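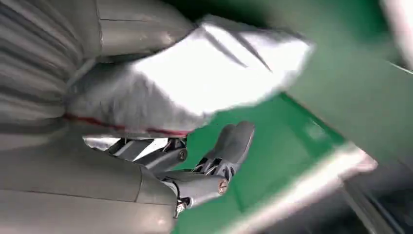

White cloth, crumpled, under a bright light.

Do anti-grey laundry boosters do anything at all?
Posted 02/05/2022 in Home and Cleaning

I have a pile of white cotton tea towels and pillowcases that have gone the colour of old dishwater. The woman in the hardware shop in Kevisby sold me a tub of Brilis whitening powder and swore by it. Three washes later I can't see any difference, and I've been holding things up to the window like a fool. The tub says "visible results", with no mention of visible to whom. We have hard water, I wash at 40 and use a liquid. Is there anything worth paying for, or is it all the same stuff in a different tub? I don't want to hear about lemons.

kevisbykettle

Stop using liquid for whites, for a start. Most liquids have no bleach in them and most powders do, so you've been washing them for years with the wrong thing and now want a tub to put it right. Read the back of the Brilis. If it lists sodium percarbonate, it's oxygen bleach and will do something, given time and hot water. If it only lists optical brighteners, it makes the cloth look bluer in daylight and the dirt stays where it was.

What I'd try: fill a bucket with the hottest water the label allows, put in plain percarbonate at the dose on the packet, and leave the lot overnight. Then wash at 60 with powder, and don't stuff the drum. Cotton only, no wool or silk. With hard water you need the higher dose of powder, which people skip to save money and then spend it on boosters.

I don't believe any before and after photo on a packet. Put a towel by a window and it looks new. Keep one back unwashed and put the two side by side under the same bulb, otherwise you're guessing.

One more thing, if they're more than about 14 years old, the cotton may just be worn thin. No powder mends that.

greyarea697

Agree about the powder, not so sure about the overnight soak. I gave mine six hours and they were as good as they were ever going to get. Also check the machine itself. Mine (an old Faren) had a drawer full of black slime and I was blaming the detergent.

lau_130

have you tried lemons

tumbledry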